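Clindale Robotics Club
Home | Projects | How-To | Meetings | Contact
Search this site Go
Print this page | E-mail this page

How to Run a Home Recording Session With the Hand Grippers

July 30, 2020

So you've signed out a pair of grippers and you're wondering what to do with them at the kitchen table. I was in the same spot in January, and my first batch was so bad that I threw out nearly 100 clips! What follows is how I do it now.

First, pick one small chore and stick with it for the whole session. I like picking up trash and dropping it in a bin, or stacking cups. Don't get fancy. Our Zosbridge project needs 2,000 clips by the end of the season and we have 731, so plain and clean beats clever every time.

Next, leave the room the way it is. I used to clear everything off and hide the clutter, and then our model fell apart the minute it saw a real home. Fridge magnets, curtains, books, boxes under the window – leave them all be. The only things I move are ones I might trip on.

Now squeeze each gripper open and shut a few times before you hit record. The finger pads should meet evenly along their whole length. If one side lags, check the pivots for grit and try again (a dry toothbrush works great on them).

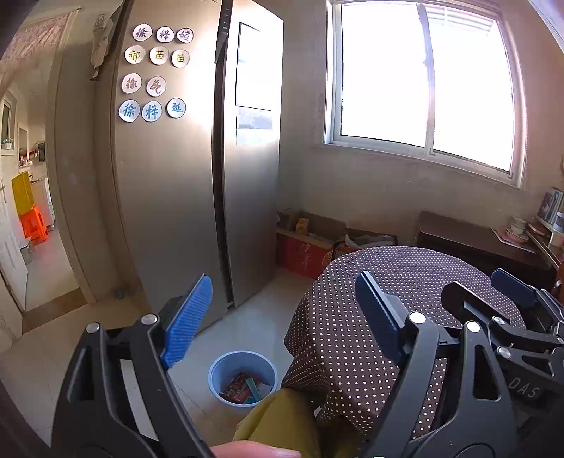
Start every clip with the fingers wide open and hold still while you count to two in your head. Then reach in slowly, slower than feels natural, close on the thing you want, lift, move, and let go. Open wide again and hold for another two. Those pauses are how the Fakora script finds where one clip stops and the next one starts, and if you skip them you'll be trimming by hand all evening. Ask me how I know!

Keep your wrists loose and let your elbows do the traveling. I sit down for anything low, like a bin on the floor, and stand for table stuff. If you drop something, keep going and pick it up again – we want the fumbles too, just put an "f" at the end of the clip name.

Watch out for sunny windows and shiny doors. A bit of glare is fine, but if the thing you're grabbing disappears in it, turn your chair a little and redo the clip.

I stop at 29 clips. My hands get tired after that and I start rushing. Copy everything to the club drive the same night, write the chore and the room in the log sheet, and put both grippers back on the charger shelf at the next meeting.

Print this page | E-mail this page
Back to How-To | Next: Naming Your Clips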